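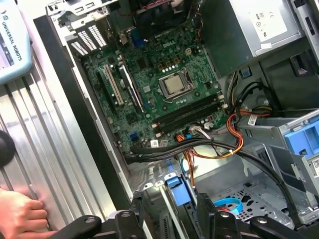 How Wevden Got Its High Street
Local history project report, Renu Sengar

Wevden began as 90 plots and a bog. The Grastus family sold the lot in May, mostly to each other.

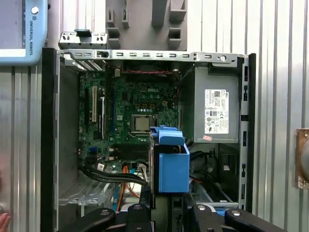 Who bought the rest? A miller called Hutapea, who paid 400 pounds and complained about it for life.

His letters are my main source - he wrote plenty,
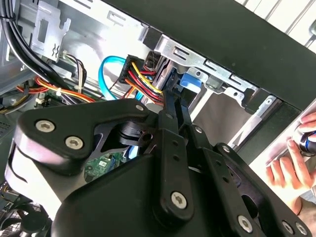

mostly about drains. The chapel minutes are shorter and ruder.
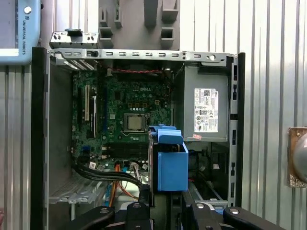 Catinca Manole, reading my draft, remarked that the bog deserved its own chapter. It has a paragraph, in the appendix.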